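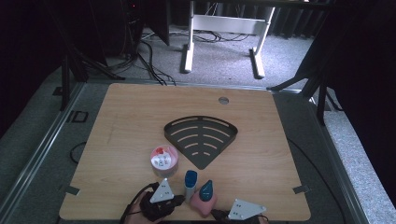
Questions I get about fan trays

I sell a few bathroom and vanity bits under the name Zivelness, and the wedge-shaped tray gets more mail than everything else put together. So I finally wrote the answers down.

Will it fit in a corner?
Yes, point first. If your corner isn't square (mine at home is way off) push the point in and let the curved edge land where it wants.

Does it work on a wooden shelf?
It does, and I keep mine on one. The slots go right through, so whatever drips off a bottle ends up on the wood. Wipe under there when you think of it. I do it Friday, when I do the mirror.

How much can I put on it?
I've had around 10 small things on mine and it looked like a yard sale. I'm happier with 3 or four. Tall ones go by the wide edge, little caps and tubs toward the point - otherwise you knock over the front row reaching for the back.
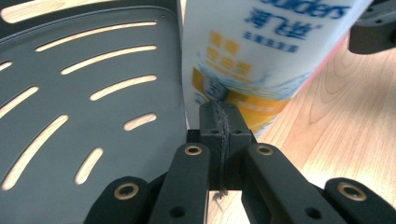 Can I stand a big bottle on it?
You can, but check that the bottom sits flat across the slots. A narrow base can rock. Henrique Abreu wrote to tell me he just parks the big bottle next to the tray and keeps the small stuff on top, and I've been copying him ever since!

How do I clean the slots?
Warm water, dish soap, old toothbrush. Go along the curve, and don't forget the rim, gunk loves the rim.

Do you ship two in one box?
Sure, they nest fine. Put a note on the order or I'll forget and send them separately.

Can I return it?
Yep, unused, within the month. Write to me first so I can give you the Sidgate address, the one on the label is old.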